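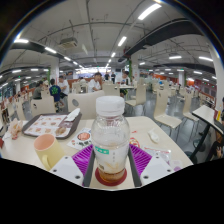 Tostau Passing Net review: half a season of throwing at it in the backyard

I play quarterback in an adult flag football league, badly, and I've wanted a passing net for years. My receivers have jobs and kids and bad knees, so if I want to throw on a weeknight I'm usually on my own. I used to throw at a trash can. Then I'd walk over, pick up the ball, walk back, and do that until it got dark or I got bored (mostly bored).

So in March I finally bought the Tostau, the one with the three target pockets. It set me back 80 dollars plus shipping, and I've had it out most weeks since then, so I feel like I can say a few things about it now that I couldn't have said after one weekend.

Setup first. The box is long and skinny and heavier than it looks. You get steel poles that slot together, the net, a bag of bungee loops, ground stakes and a carry bag that fits everything exactly once and never again. The first time I put it together it took me the better part of an evening, mainly from attaching the bungees in the wrong order and having to start over. The printed instructions show the net from behind and don't tell you that! Now I can get it up in 23 minutes by myself, quicker if my neighbor holds the top bar.

The pockets are what sold me. There's a high one in each corner and a lower one in the middle, and each catches the ball with a nice soft thump and lets it drop down a sleeve to the front. When it works it's the best feeling in the world. The low one works pretty much every time. The high left one has a habit of spitting the ball back out if you really zip it in there, and I've found that loosening the two bungees closest to it helps a lot. Touch passes stay in every time, which has been good for me, as touch is the thing I don't have.

I throw a Bineck composite ball, regular adult size, and the netting has held up fine to it. One knot has started to fray near the bottom, where the ball rolls around and rubs. Not a worry yet. I also tried a kid's rubber ball and it got stuck in the sleeve, so if you're buying this for a ten-year-old, maybe look at the smaller version.

Wind is the real problem. The stakes that come with it are thin little things, and on a gusty evening the whole net went over on its face and bent one of the side clips. I swapped the stakes for longer ones from the hardware store and hung a sandbag over the back bar, and it's stayed put. For what they charge, though — come on, put decent stakes in the box.

I did have a go on the fancier Grirnia net at our league's preseason day. It's bigger, the frame is much stiffer, and the pockets are rigid rings, so the ball either goes in or clangs off. Lovely thing. It also costs a small fortune and takes up half a garage. I hit the rings so rarely that I'd have been miserable owning it, to be fair.

Has it made me a better passer? A bit, yes. My out route to the right used to sail on me every single time, and now it sails maybe every third time. My footwork is better too, I think from having a spot to drop back to and a spot to aim at instead of just heaving it. It doesn't do anything for reading a defense, obviously, and I still throw late over the middle like I always have.

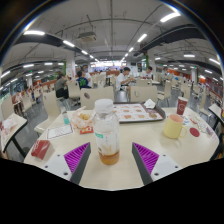 Mészáros, over on the league message board, thinks I'm being too easy on it. His has been up since last summer and the sleeve ripped clean off the center pocket, and Tostau wanted him to buy a whole new net instead of selling him the part. He fixed it with fishing line and says it's stronger now than when it was new. I haven't had to deal with their customer service, so I can't argue, but I'd take that into account if you plan on leaving yours outside all year. I bring mine in when it rains.

A few small gripes while I'm at it. The carry bag zipper is cheap and already catching. The yellow tape on the targets is hard to see once the sun gets low, so I put strips of white athletic tape over it. And the feet leave dents in the lawn if you don't move it every week or so.

Would I buy it again? Yeah, at 80 dollars I would. If it creeps up much past that I'd wait for a sale, or keep an eye out for a used Grirnia from somebody whose kid has moved on to soccer. Get the longer stakes the same day you order it.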